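Gillidura: a data card for 719 handwritten recipe cards

Hi! I'm the person who typed all of this in, so if something is spelled wrong, that's probably me.
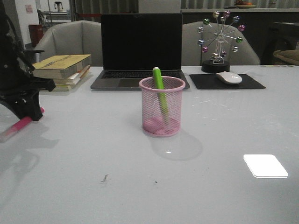

Gillidura is a set of recipe cards that I transcribed over one long winter, starting in November. They came to me in shoeboxes, mostly from two places: a church kitchen in Gunden that was clearing its shelves, and an estate sale where I paid more than I meant to. I type fast and I like cake, so it seemed like a fair project to take on. What you get is the text of each card, plus a few fields I added so you can sort and search.

What's in the download

cards.csv - one row per card, 719 rows
tags.csv - the tags I gave each card, matched by card_id
notes.txt - my running notes, unedited (sorry about the typos)

Fields in cards.csv

card_id: a number from 1 to 719, in the order I pulled them out of the boxes. It doesn't mean anything else.
title: as written on the card. If the card had no title, this is blank, and I did not make one up.
body: the full text, line breaks kept.
credit: "from the kitchen of" and so on, first names only. I dropped last names and street addresses.
box: gunden or estate.
unsure: yes if I had to guess at one or more words. My guesses are in square brackets in the body.

Spelling and measures

I kept the spelling exactly as it was, so you will meet "choclate" and "marshmellow" and one truly wonderful "zuccheeni." If you want clean text you'll need to fix it yourself, and please keep a copy of the original column when you do! Measures are untouched too. "Butter the size of an egg" is in there, and so is "a 10 cent bag of coconut," and I have no idea how much coconut that was. Oven heat is often just "slow" or "hot." I thought about adding a column with real temperatures and gave up after a week, because every old cookbook I checked said something different.

Tags

I tagged every card myself, then Mayu Tsuji went through the whole list and argued with me (in a nice way) about bars versus cookies. Her version won. There are 61 tags. A card can have as many as it needs, so a jello salad with pretzels in it is tagged salad, dessert and gelatin, and I stand by that. The savory side is thin. If you're hoping for soups, there are 30 cards and a lot of them are the same corn chowder.

Duplicates

I left them in. People copied from each other all the time, and the small changes are my favorite part of the set - one card says two eggs, the next says three, and a third has the two crossed out. If you need to remove them, match on the body and not the title, since "Good Cake" shows up on cards that have nothing in common.

Versions

Fuvard was the first release and Tazi is the current one. Tazi fixes the broken fraction signs (all the halves had turned into question marks, ugh) and adds the unsure field. If your file has no unsure column you have Fuvard, and you should grab the new one.

What it's not good for

Please don't use the canning and pickling cards as cooking advice. Some of those methods are old and not safe. They're tagged preserving, so they are easy to filter out.

What's next

I'd love to get to 1000 cards. There's another box under my desk and it smells strongly of vanilla. If you have cards of your own, type them up in the same columns and send me the file, with a note on where they came from and whether the family is okay with sharing. Fixes to my guesses are very welcome too - card 412 has a word that could be "lard" or "hard" and it's driving me nuts.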